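Open Day Review: The Crabtree Hand-Held Gripper
By Jade Catterall
3/16/22

Bader let the public in this month to see how it trains robots to tidy a kitchen, and I went, having a kitchen. The draw was the Crabtree, a gripper you hold in your own fist. You do the chore, it records the chore, and some later robot is supposed to pick up your habits. I'd have thought mine were the last ones anybody wanted.

After a talk (40 minutes, with a slide about the future) we were allowed to try one. It weighs roughly as much as a full saucepan, and you feel it in the wrist by the second cup. Squeeze and the jaws close. Let go and they open, a bit later than you'd like. The foam pads are the best thing on it. They forgave my aim all afternoon and never once let a mug slip.

The price is $3,000, which buys the gripper, a charger and a manual translated by someone in a hurry. Software is extra. The older model, from Plistby, was out for comparison, and it pinched like a crab with a grudge. I'd take the Crabtree.
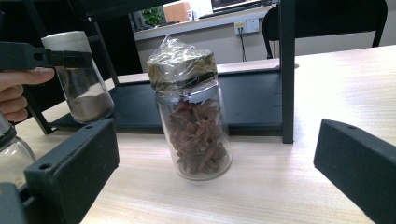

Spices were the hard station, and the one with a line. Clear glass gives the fingers very little to go on, and the jars they'd put out don't match. The one with tan powder has a smooth white cap and sits nicely between the jaws. The star anise wears crinkly plastic wrap over its lid, twisted up on top like a party favor, and I'd want a steady hand before going in anywhere near that. Our guide said shiny wrapping confuses the software as well. I felt better.

Two complaints. The trigger is too stiff for small hands, and the strap rubs. Otherwise it's a solid tool for a strange job. They do it again in November, and the coffee is free.

Comments

Jedham: Did they let you see a robot do any of it?

Jade Catterall: One wiped a counter. Same bit of counter, for ages.

mo_k: $3,000 and my kids still won't put the cumin back.

Contact the editor | Copyright 2022 | Back to top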